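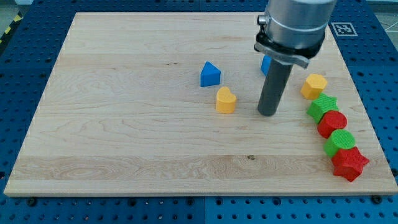 A robot arm over a maple board, with the coloured blocks used for pushing work.

Can robots do chores yet? Your questions
By Bianca Gavrilă
Last updated: April

Can I buy a robot that tidies the house?
No. You can buy one that vacuums a flat floor, and some of those mop. Clearing a table or putting toys in a box is still mostly lab work.

Why do labs use blocks and not real mess?
Blocks are easy to reset and cheap to replace. Pushing a star or a heart across a board is a small version of shoving crumbs into a pile or lining up parts on a bench.

Does the arm need fingers?
Not for everything. A plain rod can slide things about. It can't lift a cup or turn a sock the right way out.

How good are they at it?
At our Heltham workshop we ran 150 pushing tasks last winter and the arm finished 26 without help. Petrică Ciobanu kept the log and was strict – a block left short of its mark counted as a miss.

What about the shop floor?
Better news there. Machines have packed and sorted for years where the parts always arrive the same way. Mixed bins are harder, and small firms tend to have mixed bins.

Will it be faster than me?
Not at first. Our slowest run took 20 minutes for a job Chibuzor Oyelaran did by hand before his tea had cooled.

When should I expect one at home?
We don't give dates. We'll change this page when we have new results from Heltham.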